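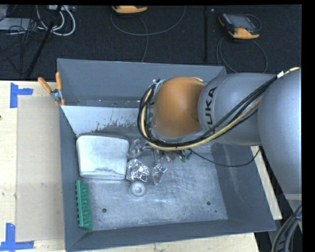 Kapitel 4
Vormachen statt Programmieren: Handführung und Fernsteuerung

4.1 Worum es in diesem Kapitel geht

In den Kapiteln 2 und 3 haben wir Bewegungen Punkt für Punkt beschrieben. Für eine Schweißnaht oder für das Stapeln gleicher Kartons ist dieses Verfahren gut geeignet. Sobald aber verschiedene Teile ungeordnet in einer Metallwanne liegen, wird es sehr mühsam. Ein zerknülltes, glänzendes Stück liegt bei jedem Versuch anders, und ein durchsichtiges Teil wird von vielen Tiefenkameras nur lückenhaft erfasst. Ein Mensch sieht dagegen meistens sofort, wo er zugreifen würde. Dieses Wissen kann er schwer in Regeln aufschreiben, aber er kann es zeigen.

Wir nennen ein solches Zeigen eine Demonstration. Eine Demonstration ist die vollständige Aufzeichnung eines Versuches, vom Start bis zum Ablegen oder bis zum Abbruch. Aufgezeichnet werden mindestens die Gelenkwinkel, der Zustand des Greifers und die Bilder der Kameras, alle mit gemeinsamer Zeitbasis.

Nach diesem Kapitel sollen Sie die zwei wichtigsten Arten der Demonstration unterscheiden können, einen Arbeitsplatz dafür einrichten und beurteilen, ob eine Aufzeichnung brauchbar ist.

4.2 Zwei Wege, eine Aufgabe zu zeigen

Bei der Handführung fasst die Bedienperson den Arm direkt an und bewegt ihn durch die Aufgabe. Die Steuerung gleicht dabei das Eigengewicht des Armes aus. Man spürt den Kontakt mit dem Wannenrand oder mit einem Teil unmittelbar in der Hand, und Anfänger lernen das Verfahren in kurzer Zeit. Ein Nachteil ist, dass die Hände und oft auch der Oberkörper in den Kamerabildern erscheinen. Ein Modell, welches aus diesen Bildern lernt, findet später eine andere Situation vor, denn im Betrieb steht dort keine Person.

Bei der Fernsteuerung bleibt die Bedienperson außerhalb der Zelle und gibt die Bewegung mit einem Eingabegerät vor. Die Bilder entsprechen dann gut dem späteren Betrieb. Dafür fehlt meistens das Kraftgefühl, und jede Verzögerung in der Übertragung macht die Bewegung unruhig. Im Projekt Zirkenero, auf dessen Daten wir in diesem Buch mehrmals zurückkommen, wurden beide Wege an der gleichen Wanne verglichen. Von insgesamt 2.469 Demonstrationen waren 361 mit der Hand geführt, alle übrigen ferngesteuert.

4.3 Der Arbeitsplatz

Eine Demonstration ist nur so viel wert wie die Wiederholbarkeit des Aufbaus. Drei Punkte verdienen besondere Beachtung.

Lage der Wanne. Die Wanne darf sich zwischen zwei Versuchen nicht verschieben. Klebeband auf der Tischplatte ist eine einfache Hilfe für alles, was immer am gleichen Ort liegen soll, und eine Federklemme am Rand lässt sich schnell setzen und wieder lösen. Notieren Sie die Position trotzdem auch in Zahlen.

Kabelführung. Bei einem Arm mit außen liegendem Kabelbündel braucht das Handgelenk eine genügend große Schlaufe. Ist sie zu kurz, so zieht sie am Gelenk, und die Bedienperson weicht unbewusst aus. Ist sie zu groß, so verdeckt sie für die Kamera den Greifer und einen Teil der Wanne. Fahren Sie vor der ersten Aufzeichnung alle vier Ecken der Wanne an und beobachten Sie dabei die Schlaufe.

Auswahl der Teile. Mischen Sie große und kleine, matte und spiegelnde Teile. Lassen Sie einige davon nahe an der Wand liegen. Gerade dort misslingen viele Griffe, weil die Finger des Greifers keinen Platz finden.

4.4 Wie viele Demonstrationen sind nötig?

Diese Frage stellen Studierende in jedem Semester, und eine allgemeine Antwort gibt es leider nicht. Für das Leeren einer Wanne mit bekannten Teilen rechnen wir als ersten Richtwert mit etwa 500 Demonstrationen. Wichtiger als die bloße Menge ist die Verteilung. Wenn 202 davon mit dem gleichen großen Teil in der gleichen Lage beginnen, so lernt das Modell vor allem diesen einen Anfang.

Auch misslungene Versuche sollen gespeichert werden, allerdings mit einer Kennzeichnung. Cletus Kasprzak, der die Aufnahmen für Zirkenero betreut hat, unterscheidet in seinem Protokoll zwischen »verfehlt«, »verloren« und »abgebrochen«. Wir übernehmen diese Einteilung und erklären sie in Abschnitt 4.6 genauer.

4.5 Ablauf einer Demonstration

Bevor Sie beginnen, prüfen Sie den Not-Halt und die begrenzte Geschwindigkeit. Danach wird die Aufzeichnung gestartet, und zwar noch im Stillstand des Armes. Eine Ruhezeit von zwei Sekunden am Anfang erleichtert später das Schneiden der Daten.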